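Pundum Laundry: demonstrations and results for two-arm basket handling

Data card, second release. Maintained by Capucine Lemaire and Emilian Munteanu.
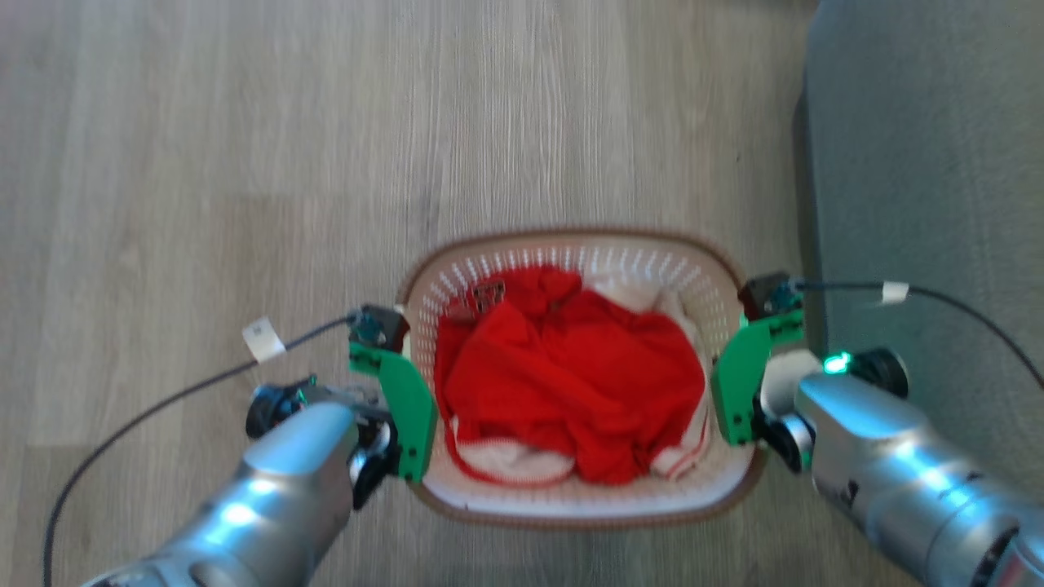 Can I train on this data without the wrist cameras?
The head camera and joint positions are enough to run the baseline, and the loader skips any stream you leave out of the config. Expect a lower score on the grasp phase.

Summary

The release has 1641 episodes of a two-arm robot picking up, moving and setting down a laundry basket in furnished rooms. We collected it to test one idea: that a policy holds a wide, flexible object better if both arms are trained to predict a shared squeeze target as well as their own next pose. We call the method Namwood. The code is in a separate repository with the same name.

What is in an episode

Head camera video, two wrist camera streams, joint positions and gripper opening for both arms, and a phase label for every step. The phases are approach, contact, lift, carry, lower and release. Phase labels were added by hand by Dorian Pichon and Évan Pons. Where they disagreed by more than a few steps, the later boundary was kept.

Episodes were recorded by teleoperation with 6 operators. Operator IDs are in the metadata and are stable across the release. Basket contents were changed between episodes, so the weight and the way the walls bend vary a lot. Some baskets are empty.

Splits

340 episodes are held out for testing. They come from rooms that do not appear in training. Please do not tune on them – use the validation list in the splits folder.

Results

Namwood completed 94 of its real-robot trials out of the set of 100 we ran. The baseline without the shared target did worse, mostly in the lift phase, where one arm rose before the other and the basket tipped. The full table is in the results folder, along with logs from the failed runs.

The shared target made no clear difference on empty baskets. We think they are light enough that uneven timing does not matter much, but we have not tested this properly.

Known problems

Gripper opening is recorded as commanded, so it does not show how far the fingers closed on the wall.
A few early episodes have a wrist stream that starts late. They are marked in the metadata.
Lighting is mostly daytime. Policies trained only on this data may do poorly in the evening.

Changes since the first release

Phase labels for the lower and release steps were redone. Left and right wrist streams were swapped in the Cirkside subset and have been fixed. If you cached that subset, delete it and download again.

Questions about the labels go to Dorian. For anything else, open an issue.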